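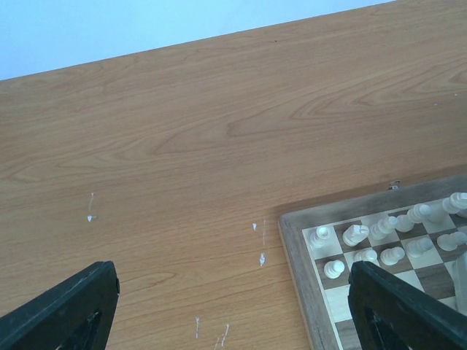 Simão Neves had expected the arm to be faster. He said so to the person next to him within a minute of sitting down, and by the end of the afternoon he had stayed for two full sessions and asked whether the slow setting could be kept for the school visits.

News | Events | Automation

Tuketti opens its workshop for an afternoon of robot handling

Tuketti, which builds and programs robot arms for light handling work, held its spring open day in March at its Lomasell workshop. Over 400 people came through the doors between late morning and 4 pm, the largest attendance since the event began.

The main demonstration was chess. An arm with a two-finger gripper and a small wrist camera worked at a wooden board, lifting pieces and setting them down on squares called out by visitors. Chess pieces are close together and narrow at the top, and an arm that can pick up a knight without disturbing the bishop is ready for most of the small-parts jobs Tuketti is asked to quote for.

The arm made 158 moves during the day. Most were completed at the first attempt. Staff stopped the demonstration twice to adjust the grip force and once to reset the board after a pawn was knocked over.

Visitors could also guide an arm by hand under supervision in the Vincze room, where sessions were limited to 16 people. A talk on gripper maintenance was repeated at 3 pm owing to demand.

The control software used on the day, Dilberg, is the same version supplied to customers. It will be updated later in the year with a simpler screen for setting pick heights.

Tuketti will hold a further open day in the autumn. Schools and colleges wishing to bring a group should contact the workshop office. Places are free but must be booked.

Get our news by email once a month. You can unsubscribe at any time. Sign up

Comments (3)

marged_t
Went with my dad. Parking was full by lunchtime, so go early.

P. Oakes
Will the maintenance talk be put online? I missed both.

rookend
Would like to see it castle. Two pieces in one move, and it has to get the order right.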